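Cumlow autumn show, setting-up day. I have been allowed in to play with the fruit display and I am far too happy about it. Thread!

First thing to say is that artificial grapes have got SO much better. I grew up with the dusty purple sort that sat in a bowl at my gran's and smelled of the sideboard. The ones on the long black table today made me want to pick one off and eat it.

The dark red bunch is my favourite. It goes from deep burgundy through crimson and then you get a few pale pink berries mixed in, and they're glossy and a tiny bit see-through, so they look lovely held up. Bright green leaf on one side, a thin one poking out on the other.
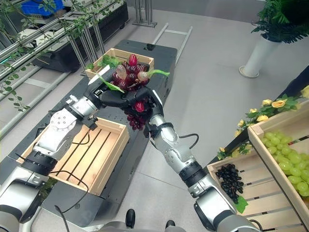 Csenge Borbély replied to this within a minute: "Put the red ones next to the green, never next to the black. Dark on dark and all anyone sees is a lump."

She's right, and I'm moving things as I type. Green grapes get the tall crate and they get heaped, because a heap of round pale grapes looks generous. The black ones have a shallower crate to themselves, lying on the slats. I like them a bit sparse - you can see the shape of the bunch.

Crates, while I'm on the subject. Light wood, slatted, and not all the same height. If you only take one thing from this thread, please take that! Matching crates in a row look like a delivery.

There's a little one at the far end of the table with leafy greens spilling over the rim. Let them spill. I spent 40 minutes last year at Etness tucking every leaf in and it looked like a haircut.

Yellow roses along the top, also artificial, strung as a garland. I wasn't sure about yellow with burgundy. Emese Fekete talked me into it and I take back everything I said on the phone.

A wipe with a barely damp cloth is all the bunches need, by the way. Hold them by the stem end and go gently round the lower berries, they're the ones that drop off and roll under things.

Then I went to look at the plants and lost a good part of the morning. White tiered shelves, pots and flowers all the way along, and the reds are just glorious. I'd happily have the lot at home if I had anywhere to put it.

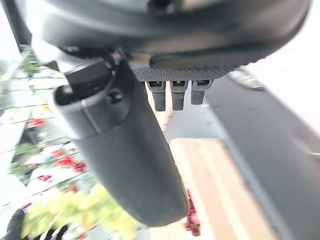
Do artificial bunches fade if you leave them in a sunny window? Mine have, the reds first, so I swap them round every few weeks and keep the spares in a box with a lid.

Attila Medve wants to know about storage over winter. Tissue between the bunches, leaves flat, nothing heavy on top. Mine go away in November and come out looking fine, apart from one green bunch from Arruda that has always had a flat side. It goes at the back.

Doors open at ten tomorrow and there are 31 tables in all, so wear sensible shoes. Come and tell me which grapes you'd choose. I'm still on team burgundy.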